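How Do You Build a Bridge Over a Valley You Can't Stand In?

When I was nine I asked my uncle how bridges get across the gap before there's a bridge to stand on. He said "very carefully" and went back to his soup. I was furious! It took me years to get a proper answer, and now that I work on bridges myself, I'm going to give it to you.

Let's pick a real one. The Sorkosia railroad bridge crosses the Liew valley, which is so steep that goats think twice. It's 807 feet long, and trains go over it all day. Before it was built, the old line went the long way around the mountain, and the people of Pirkitz spent most of their trip to the coast looking at the same hill from different sides.

First, the legs

The tall legs that hold up a bridge are called piers. Before you can build a pier you have to find something solid for it to stand on. Soil is squishy (jump on a flower bed and you'll see, but ask first). So we drill down until we hit rock, and pull up long, skinny tubes of whatever is down there. They're called cores, and they look a bit like stone candles. My friend Nadhirah Hartono is a geologist, and she can look at a core and tell you where a river used to be. I just see gray.

Once we know where the good rock is, we dig a big hole, put in a cage made of steel bars, and pour concrete around it. Concrete is very strong when you squash it and pretty weak when you pull on it. Steel is great at being pulled. Put them together and you get reinforced concrete, and that's what most big bridges are made of.

The pier goes up a bit at a time. Workers fix a mold around the top, fill it with concrete, wait for it to get hard, then slide the mold up and do it again. It's slow! Each pier at Sorkosia had 5 crews taking turns.

Then, the top

Now for the part my uncle wouldn't tell me. There are a few ways to do it, and the one we used is called launching. Not like a rocket, sorry.

You build the deck (that's the flat part the trains run on) on solid ground at one end of the valley. Then big machines called hydraulic jacks push the whole thing out over the edge, very slowly. When the first piece has moved out of the way, you build the next piece behind it, join them up, and push again. It's like squeezing toothpaste out of a tube, if your toothpaste weighed roughly 4,000 tons.

I can hear you asking why the front doesn't tip over and fall in the valley. Good question! Try it with a ruler on the edge of a table. Push it out a little and it stays put. Push more than half of it past the edge and down it goes. A bridge deck does the same thing, so we bolt a light steel frame to the front, called a launching nose. It reaches the next pier early, while the heavy part is still safely back where it belongs. The nose rests on the pier, the deck slides along on slippery pads, and off we go to the next one.

Ville Mustonen ran the jacks on our job. On a good day he moved the deck about as far as you could throw a ball. He ate a lot of sandwiches.

The bits you don't see

A bridge has nerves, sort of. Little sensors measure how much it stretches in the July heat and how much it bends when a freight train goes over. Sorkosia has 1,000 of them, and a computer in the Kovetti signal building listens to them day and night. 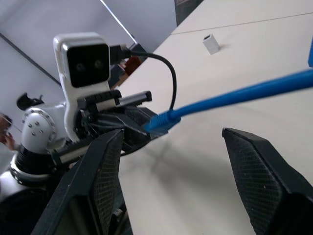
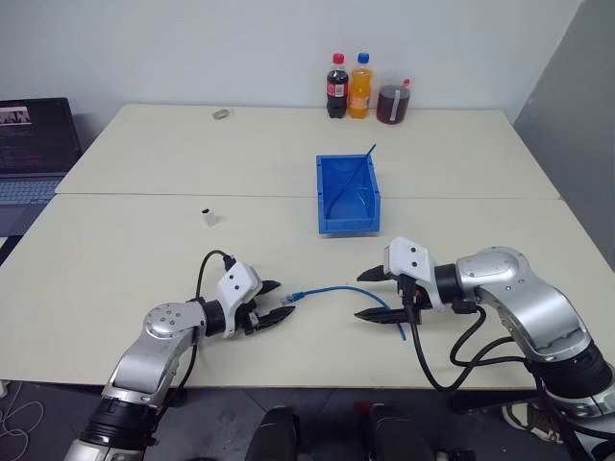 And yes, bridges really do stretch. Things get bigger when they warm up, even concrete, even steel. If we had fixed both ends tight, the bridge would have nowhere to go on a hot day, and it would push against its own supports until something cracked. So there are gaps at the ends called expansion joints. If you ride over a road bridge in a car and hear ba-dum, that's probably one of them.

Try it yourself

Stack two piles of books with a gap between them a bit shorter than your ruler. Now push the ruler across from one side, with one hand, without lifting it. Easy, right? Make the gap wider and tape a strip of stiff cardboard to the front of the ruler. That's your launching nose. See how wide you can go before it droops, then try folding the cardboard into a V shape and have another go. My nephew Azlan got his across the bathtub, using a curtain rod, and I'm told the curtain is back up now.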